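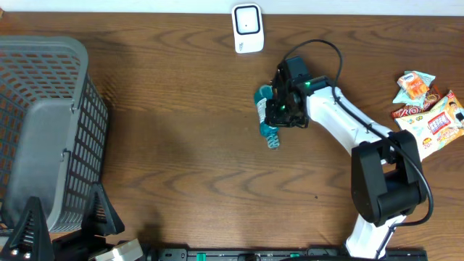
Step 1: Start with the basket

I do my snack basket on the table, never on the floor – my back says thank you! Tip it toward you and peek inside for crumbs before anything goes in.

Step 2: Boxes first, wrappers after

Stand any box up, then tuck the floppy packages around it. Mouthwash stays on the table until I find it a home! 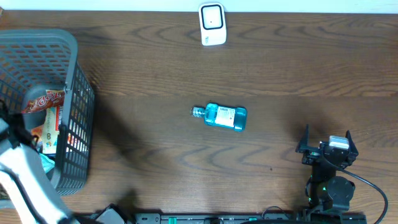
Cudby, December

Soft pouches get their own turn. Press them flat, fold the top over, and slide them down the side (mine holds up fine this way).
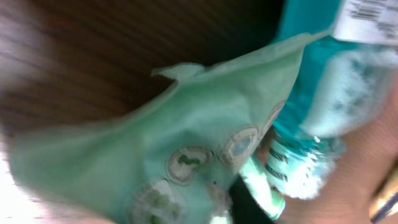
Mint-green pouch and the blue bottle, up close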